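Stistovard Writers' Circle > Members' Work > Short Fiction

Filed under: Stories | Work and Trades

Print this page | E-mail this page

The Drying Schedule

by Esben Oddsson

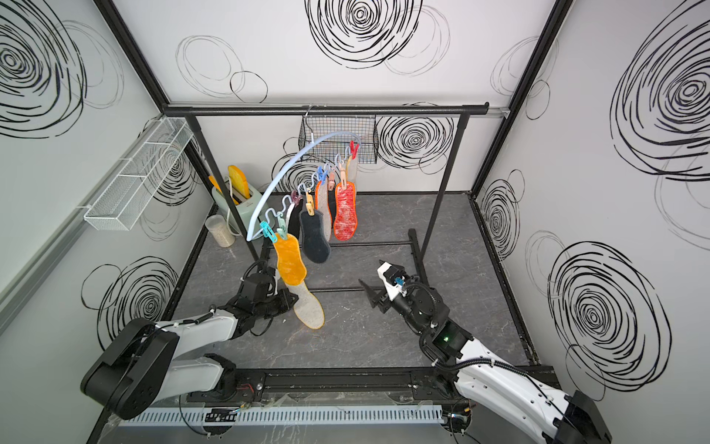

Stistovard Writers' Circle, Prose Group

The schedule was pinned inside the door of the drying room at Mekanar. It had been revised twice in 2021 and not since. Clause one said that every insole was to be taken out of its boot at the end of the shift. Clause two said that it was to be hung by the toe, from a peg, clear of its neighbour. The remaining clauses dealt with exceptions.

Bergþóra Lauritsen had written all of them. She had charge of the footwear store, which meant the boots, the liners, the laces and the insoles, and she signed for each item when it went out and again when it came back. The boots were company issue. The insoles were not. The men and women of the shore crew bought their own, in whatever material they trusted, and for this reason no two pegs on the hanger held the same thing.

Felt was slow. It took up water evenly and gave it back at its own pace, and if it was put near the heater it curled at the heel. Fleece dried on the surface first and misled people. Foam with a cloth cover dried at the edges and stayed damp under the ball of the foot. The clear gel kind did not take up water at all, but it collected it in the hollows, and it had to hang as high as possible so that it did not drip on the rest. All this was set out in clause six.

Ya-wen Yeh came to the store in January as the new assistant. She read the schedule on her first morning, standing up, with her coat on.

"Clause four says the left foot is hung first," she said.

"Yes."

"Does it matter?"

"It matters that it is the same every time," said Bergþóra. "If there is one peg free and one insole left over, I know which foot is missing."

Ya-wen wrote this down. She had brought a notebook with squared paper, and Bergþóra noted this in her favour.

The work was plain enough. At six in the evening the crew came in from the slip and left their boots on the grating. The insoles were pulled, wiped and pegged. Pegs were of any colour, from a mixed bag, and clause nine stated that the colour had no meaning. This clause had been added after Bjartur Holst, a rigger, complained that he had been given pink. He had then complained when he was given green. The clause was read aloud to him and he signed it.

At half past five in the morning the insoles were tested. The test was carried out with a strip of blotting paper, pressed under the thumb at the heel, the arch and the toe for a slow count. A mark on the paper meant a further hour. No mark meant release. Mekanar had once been offered a meter for this purpose by a firm called Cludeck. Bergþóra had tried it for a week against the blotting paper. The two agreed in every case, and she sent the meter back.

In the second week Ya-wen found an insole that was not in the book.

It was beige felt, flecked with grey, and it was hanging under a yellow one that was in the book and belonged to Eyvindur Vigfúsdóttir. Ya-wen checked the issue sheet, the return sheet and the list of private items. She checked the grating. Every pair of boots was accounted for, and each had its own insoles entered against it.

"There is one too many," she said.

Bergþóra came and looked. She pressed the blotting paper to the heel, the arch and the toe. There was a mark at the toe.

"It wants another hour," she said.

"But whose is it?"

"That is a separate question. Put it down for an hour first."

Ya-wen put it down for an hour. When the hour was up she tested it again, and the paper came away clean. She then measured it against the sizing board. It was a right foot, well worn at the outer edge, trimmed at the toe with scissors by someone who had cut in short strokes. She entered these details under "Unclaimed", where the last entry was in Bergþóra's hand and concerned a lace.

The crew were asked at the morning break. Bjartur Holst said it was not his, as his were newer. Eyvindur said it was not hers, but that she knew the felt. It was the sort they used to sell at Kazmi, the chandler's on the quay, off a roll, before the shop was let to a bakery. You stood on the felt in your socks and the old man drew round you with chalk.

"How long has the shop been gone?" Ya-wen asked.

"Eight years," said Eyvindur. "It might still have been open when you were at school."

Ya-wen wrote down the name of the shop. Bergþóra, who had been counting laces into a tin, stopped, and then went on from the number she had reached.

In the afternoon Ya-wen cleaned behind the lockers, this being the day for it under clause eleven. The gap was narrow and she used the long brush. She brought out a glove, a washer, a quantity of grit and a second piece of beige felt. It was a left foot. It was stiff and quite flat, and it had been trimmed at the toe in short strokes.

She took it to the table and laid it down. Bergþóra looked at it for some time.

"Those were issued before I kept a book," she said. "They are mine. I was on the slip for two winters. I hung them up one evening and in the morning there was only the right one, so I put the right one in a drawer."

"And last night?"

"I stood in the wet by the hose. I had nothing else to put in my boot."

"On the right only?"

"The left was dry."

Ya-wen turned to the "Unclaimed" page. She ruled a line through her entry, wrote the name beside it, and added the hour. She then asked whether the left foot should be washed before it was hung, or hung as it was, there being no clause for an insole returned after so long.

Bergþóra considered this. "Washed," she said. "Cold water. No wringing."

They washed it in the small sink and pressed it between two towels. Ya-wen took down the right foot, although it was dry and had been released, so that the left could be hung first. She pegged the left, then the right. Bergþóra took the pencil from its string on the door and wrote clause fourteen.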